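Robot Learning Lab, Handout 5: Gathering Demonstrations in Simulation
Finlay Moffat -- 30 October 2024 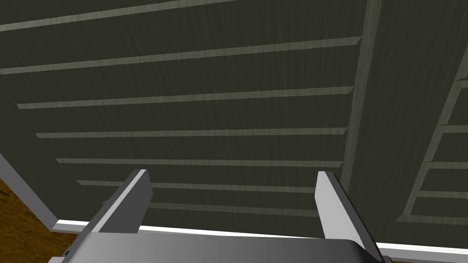 Figure 1. Rendered wrist view, gripper open, slatted surface behind the fingers.

This week you will record the examples your policy will learn from. A demonstration is one complete attempt at a task, stored as a series of time steps. Each step holds the rendered views, the joint positions, the gripper opening and the command you sent. If any of these is missing, the episode can't be used for training.

What the wrist view gives you

The view in Figure 1 moves with the hand. Both fingertips stay in sight, so the policy can learn how the gap between them lines up with whatever is behind it. It says very little about where the arm is in the room. Look at the slats: they repeat, and one stretch of them looks much like the next. A policy trained on views like this alone may confuse two positions that call for different motions. For that reason we also record a fixed overview at every step.

Recording

Log in to Wurnavano and load the Wostel scene set. Each pair records 16 episodes. Reset the scene between episodes and let the random seed change; do not pick the layouts you like.

Move at a steady pace. Long pauses teach the policy to pause -- this was the most common fault in the June sets. If you miss a grasp, back off and try again in the same episode, then mark it "recovered" in the log. Keep these. Episodes where the task is never finished go in a separate folder.

Size of the set

The pooled set from earlier classes has 3230 episodes, of which 3037 passed the check script. Most of the rejected ones had command and image streams of different lengths. Run the script on your own files before you upload them.

Splitting

Split by episode, never by time step. Neighboring steps are nearly identical, and if they land on both sides of the split your validation error will look much better than it should.

For next time

Read the Hsiao notes, sections 2 and 3. Bring one episode you would leave out of training and be ready to say why.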